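5 min read · 80 shares · 2 comments

The Level at Konomgate

The gauge at Konomgate reported every five minutes. On 21st May it reported a level of 1158 millimeters, and it went on reporting 1158 through the night, during which four inches of rain fell on the upper valley.

The operator on shift compared the figure with Standero, the next station downstream. Standero had risen by a foot. Water does not reach Standero without passing Konomgate. She logged the fault as a frozen sensor, replaced the cable at the telemetry end, and restarted the logger. The reading was 1158.

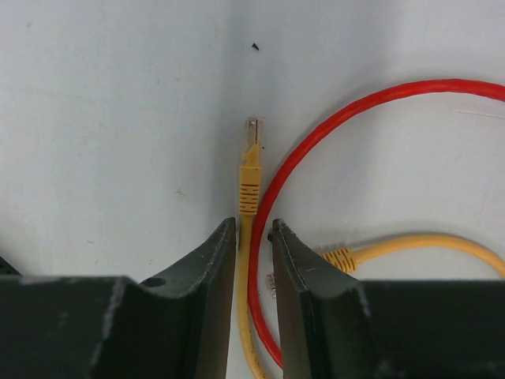

The duty desk at Wellari replied by phone that a stuck float would give the same result, and had she considered going down to look at the river.

She had not. She took a flashlight and the staff key and walked to the stilling well. The float moved freely. She read the painted board twice, at the waterline, and wrote down 1158.

Upstream the channel was loud. At the board the surface was flat and did not carry the leaves past.

She entered the reading as verified and asked Wellari to keep the line open.

Filed under: Short fiction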